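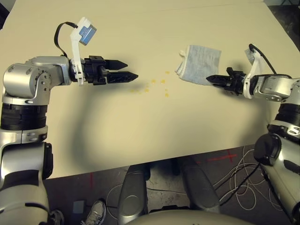
Towels going stiff after washing

tsaarela
We moved to Kuusisto in September and every towel comes out of the wash like cardboard. Same powder as before, same machine. The water is much harder than at the old flat. Do I need a softener unit or is there a cheaper way?

damian_w
Stop using fabric conditioner if you do. It coats the loops and they soak up less each time. 200 ml of white vinegar in the drawer at 60 degrees, no powder, then a normal wash after. Did it with ours and they came back fine.

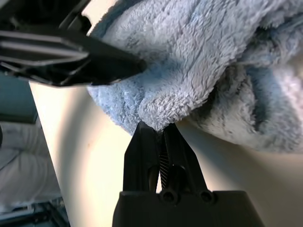

Microfibre is a different matter – wash it cooler, keep it away from cotton and don't iron it.

Lauri P
Wouldn't put vinegar in regularly. The man from Jernari who fixed our machine blamed it for the door seal, and we'd only had the thing 2 years. Use more powder, hard water needs it.

damian_w
Once every few months is not regularly. Ours is far older than that and the seal is the original.

Lauri P
Different seal then. I'd still use citric acid if anything.

teemu2921
Citric acid is no kinder to rubber. Half the trouble is drying on a radiator. Shake them hard before hanging and put them outside if there's wind.

tsaarela
No conditioner here, but they do go on the radiator. Will try the line and more powder first, vinegar after that.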